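Search this site Search
Menu

Burnodari Pantry Project: progress report to Trollton Community Grants
9 December 2025

Hi Rhiannon,

You asked for something short and plain this time, so I'll do my best, though you know what I'm like once I get going about shelving.

The big news is that the drinks sorting has moved out of the hallway and onto a proper table. You'll remember from your visit that everyone had to squeeze past the crates to get to the kettle (sorry again about your shin). The grant paid for the table and the baskets, and we've spent $183 of the $200 you set aside for small bits and pieces. The other $17 is still sitting in the account and I'd like to put it toward labels, if you're happy with that.

So, the baskets. I went back and forth on these for ages! Cardboard boxes were free but they sagged, and the deep tubs we tried in the winter were so heavy when full that I couldn't shift one by myself. We've ended up with light plastic ones in a couple of colours. The cream kind has slots all through the sides and handles that fold out, and I'm very fond of it. You can get a good grip and it wipes down in no time. I'd buy more of those tomorrow if the shop in Trollton still had them, but the last time I rang they were down to the lids.

The routine is pretty simple now. Donations come in mixed, and I mean really mixed, with soft drink in among the soup and the odd jar of pickles. We pull the drinks out first and put them on the table, check the date on each one, then they go into a basket. Dented cans get set aside and I go through them at the end of the day. Cans that roll are still a nuisance. I've asked people to stand them up as they come out of the bag, and most do, most of the time.

Numbers, as I know you need them for the board: we've now sorted 1,000 cans and bottles since the table went in. I kept the tally on the back of the door and then copied it into the spreadsheet, so if you want to see the page with the pencil marks I can send that too. I haven't split it by type of drink. I could start doing that in the new year, but it would slow us down and I'm not sure who would use it.

Two things haven't gone so well. The first is the shelf along the back wall, which was meant to be finished by now. Raltico sent the wrong brackets and the right ones are due later this month. Until then the full baskets are going on the floor under the window, and I don't love it. The second is that I underestimated how long date checking would take. The print on some cans is tiny, and the imported ones put the day, month and year in whatever order they fancy. Trevor has made us a cheat sheet and it's taped up beside the light switch, so it's getting quicker.

What's next: get the shelf up, buy the labels, and work out a better spot for the glass bottles, which I don't want sharing a basket with anything. I'd also like to try one basket just for sports drinks, as the footy club has asked whether we could put some by for the juniors. No promises made yet. I told them I'd check with you first.

I think that's everything. Give me a ring if the spending sheet doesn't add up on your end, and come by whenever you like, the hallway's clear.

Cheers from all of us at Burnodari 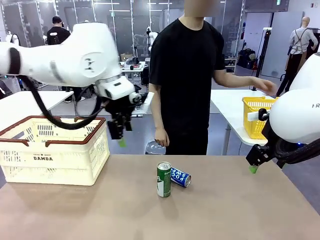
The sorting table, with a cream basket and two drink cans.

Contact us | © 2025 Burnodari Pantry Project | Back to top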